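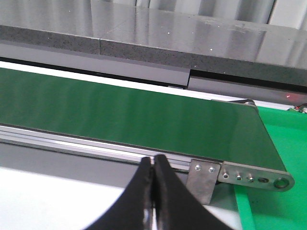 Packing Line Meeting, Clernovard
Minutes, 2023-04-07

Present: Celeste Guerreiro (chair), Amândio Arruda, Benvinda Louro, Olga Rocha (minutes)
Apologies: Leonor Azevedo

1. Last minutes
Approved with no changes.

2. Green belt conveyor
Amândio has the quote from Premevitz for a spare belt and end roller: $793 with shipping, $700 without the roller. Benvinda asked if the axle was included. It is not. Agreed to order both parts.
Action: Amândio

3. Cleaning
Grooves in the aluminum side rail to be brushed out every 2 weeks. Olga will add it to the shift sheet.
Action: Olga

4. Trays
149 trays left in stock. Reorder held over until Leonor is back.

5. Other business
None.

Next meeting to be set by Celeste.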